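Night driving update: new exposure control and a simpler local planner

The April release of the Dramitz navigation stack was the first one we were willing to run after dark on public pavement. Since then most of our time has gone into two parts of the software, the camera exposure loop and the local planner. Both are now merged and will be in the next tagged build. If you run your own fork, please read the notes on parameters before you pull.

Exposure control

The old exposure loop averaged brightness over the whole image and tried to hold it at a fixed value. That works in daylight. At night the robot's own lamp makes a very bright patch on the ground close to the body, and the rest of the image is close to black. The average comes out somewhere in the middle, so the loop was satisfied while the patch was washed out and the curbs on either side were lost in noise.

The new loop splits the image into 12 zones and gives each one a weight. Zones that the planner needs for the next few seconds of travel get the most weight. The zone under the lamp gets very little, and the strip at the bottom where the body shows is masked out completely. The mask is read from the calibration file, so if you have moved your camera or changed the body panels you need to make a new one. The tool for this is in the Condori repository under calibration, and the readme there is up to date.

We also put a limit on how fast exposure can change. Passing under a streetlight used to cause a swing that took several images to settle, and the curb tracker would drop out during that time. The limit is set low by default. Raise it if you drive through covered areas or tunnels.

Curb tracking and far lights

The curb tracker now keeps its last good line for up to 2 seconds when it loses contrast, and it lowers its confidence steadily over that time. Before this change it either had a line or had nothing, and the planner would slow down hard each time the line went away.

Lights in the distance are still a weak point. A single bright spot at road level could be a fixed lamp or a vehicle, and one image does not settle it. The tracker now holds every such spot as "unknown" until it has enough motion history to choose. While any unknown spot is inside the planned corridor, top speed is capped. Small marks on the lit part of the road go through the same kind of check, using the height estimate, before they are allowed into the cost map as obstacles.

Local planner

The planner used to score 979 candidate paths on each cycle. Many of them were nearly the same, and on the smaller onboard computer the cycle time was not steady. We cut the set to a coarse fan and added a refine step around the best few. Cycle time is down to around 7 milliseconds on our bench unit and it no longer drifts when the log writer is busy.

One side effect - the robot now holds closer to the middle of a wide, unmarked road than it did before. If you want it to follow one side, set the lateral bias in the planner file. The sign is positive to the right.

Our test street in Rikthorpe has trees and a raised curb on the left, shrubs along the right, and no lane paint in the part the camera covers. It has been a useful place to tune the zone weights.

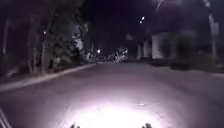 Log viewer

Ustov, the log viewer, can now show the zone weights and the body mask on top of the camera stream. Open a log, turn on the exposure layer and step through with the arrow keys. Logs recorded before the April release do not contain the weights, so the layer will be grayed out for those.

There is a known bug where the overlay is one image behind when playback is slower than real time. The numbers in the side panel are correct, so use those until the fix is in.

Before you update

Rebuild the body mask, delete the old exposure section from your config and run the bench check once with the lamp on. The old parameter names are not read any more and the stack will refuse to start if it finds them. Please send bug reports with the log attached.

Posted June 10, 2020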